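**Head cam or wrist trackers for hand demos? (trying to choose a gripper too)**

**flandham_dave** wrote:

Right, been lurking for ages, finally posting. Trying to decide how to record hand demos for soft stuff (socks, gloves, cloths) before we commit to a gripper. Two options on the bench:

- head camera only, hand pose worked out from video
- head camera plus marker bands on both wrists, cabled

Arm is the Zustivik, controller is whatever came with it. Gripper is either the Prudine two-finger or the Vincze with the soft pads. Budget is nearly gone so I get one go at this. What would you do?

**ildiko_b** wrote:

Bands. Did the video-only thing back in July and lost the wrists every time the hands came together over the cloth. 141 clips, binned 36 of them. Fingers are fine-ish, wrist rotation is a mess once one fist is in front of the other.

Get the bands with markers round the side as well as on top. Flat ones are useless the second you turn your hand over.

— Ildikó Bodnár

**farzadg** wrote:

Disagree a bit. Bands are OK but the cables drive you mad. You start moving like someone with cables on, and then the robot learns that. For cloth I'd rather have slightly worse pose and natural movement.

Also dark fabric against a white table is the easy case, try it on a patterned cloth and tell me how your tracking does.

**ildiko_b** wrote:

@farzadg the markers don't care what the cloth looks like?? That's the whole point of them. It's the video hand pose that falls over.

Posting one from my bench so we're talking about the same thing. Two-handed grip, fists together, worst case for video.
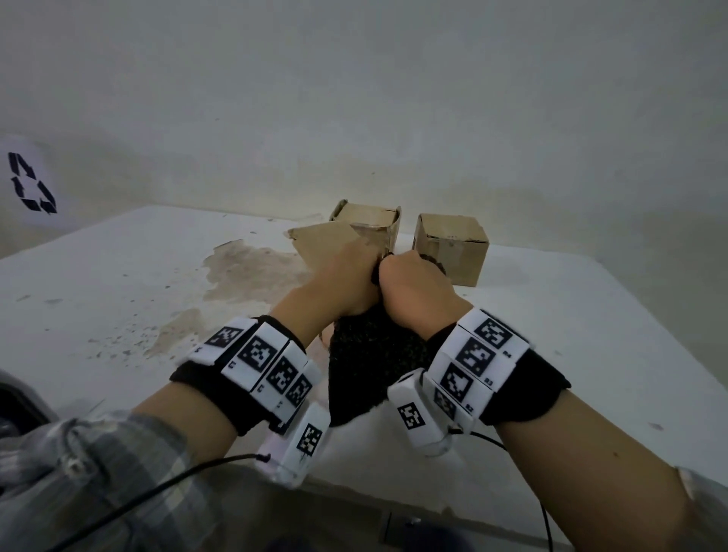

*Head cam view, both bands on. 24, 23 and 22 readable on the right wrist.*

Fists nearly touching, fabric bunched up underneath, fingers mostly curled out of sight. Try getting a decent hand pose from that. But there are markers facing the camera on both wrists, so the wrists at least you've got.

**farzadg** wrote:

ok fair, that is a horrible one for video. I'd still say look at where the cables go. One off each wrist. Pull something wide apart and you'll be fighting them.

And the one hanging under the left wrist looks smudged. Clean your markers before you run the detector, I had a grubby one swap ids on me for a whole afternoon.

**ildiko_b** wrote:

Yes yes, will wipe it. Cables are long enough if you route them back along the forearm. Tape helps. I don't notice them after ten minutes.

**kettle_on** wrote:

Butting in — nobody's answered the gripper bit. Look at that grip again, both hands balled into fists on the fabric. A two-finger gripper won't do that, it'll pinch. So whichever tracking you pick, you're mapping a whole fist onto two pads, and the wrist pose is really all you keep anyway. Which is sort of an argument for the bands.

For the gripper itself I'd go Vincze. The Prudine let go of knit stuff on ours whenever we pulled sideways. Fine on card and boxes, very quick.

**farzadg** wrote:

The Prudine's fine with knit if you change the pads. Ours has had rubber ones on for 570 cycles, no slips I'd complain about. The stock pads are the problem, too shiny. Cheaper than buying the Vincze as well.

**kettle_on** wrote:

Were those cycles pulling though or just pick and place? Big difference.

**farzadg** wrote:

Pick and place mostly. Some pulling. Ok mostly pick and place.

**flandham_dave** wrote:

This is brilliant, thanks all. So bands seem to be winning, gripper still a fight. Ildikó how many frames do you lose with the bands on? And do you run the detector live or after?

**ildiko_b** wrote:

After, always. Live was too jumpy on my laptop. Last session was 3564 frames and I lost both wrists at once in roughly 36 of them, mostly when I leaned back and my hands went off the bottom of the picture. Losing just one wrist happens more, I fill the gap from either side if its short.

Tilt the head camera down further than you think. Then a bit further.

**farzadg** wrote:

+1 on the tilt. Agree on somthing at last

**flandham_dave** wrote:

Ordering bands tonight then. Going to borrow a set of rubber pads and try the Prudine with a proper sideways pull before I spend on the Vincze. Will post numbers when I have them.

**kettle_on** wrote:

Film the slips please, not just the good ones.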